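Toy storage at home: guidance for households, from the Skallwood Home Advice Service
2 min read

1/ The Service receives a steady number of inquiries about plush toys. This thread sets out our current advice on sorting, cleaning and storing them in lidded plastic bins.
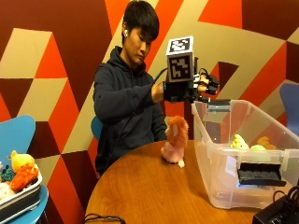

Does a plush toy need to be washed before it goes into a closed bin?
Any toy that has been handled regularly should be washed, or at least surface cleaned, and left to dry completely before the lid goes on.

2/ Drying takes longer than most people expect. The outside of a toy may feel dry while the filling is still damp. Please allow a full day indoors, and two in cold weather.

3/ Long pile, such as a mane or a tail, should be brushed with a soft brush once dry. Do not use a hair dryer on a hot setting – synthetic fibers can melt.

4/ On the choice of bin: a clear or frosted body lets a child find a toy without emptying everything onto the floor. Latches should close under light pressure. If a lid has to be forced, the bin is too full.

5/ Work at a table where possible. Place the bin beside you with the latches open, and put larger toys in first. Plush should not be stored under wooden blocks or anything with wheels.

6/ Labels. Mahsa Daneshvar of our Grerden office recommends one label on the short end and one on the lid, in the same words. Our printed label sheet, introduced in 2020, has 36 labels and remains free to residents.

7/ We are asked about vacuum bags. They are suitable for bedding. We do not recommend them for plush toys, which may not regain their shape.

8/ Bins should be kept off concrete floors and away from heaters. Open each one in October, before the heating season, and check for odor or moisture.

9/ Toys in good condition that are no longer wanted may be taken to the Hosseinzadeh Center. It received more than 900 items last year and accepts plush only if clean and with all seams closed.

10/ Questions on this guidance may be sent to Mehrangiz Salehi, Household Programs. Replies are normally issued within 5 working days.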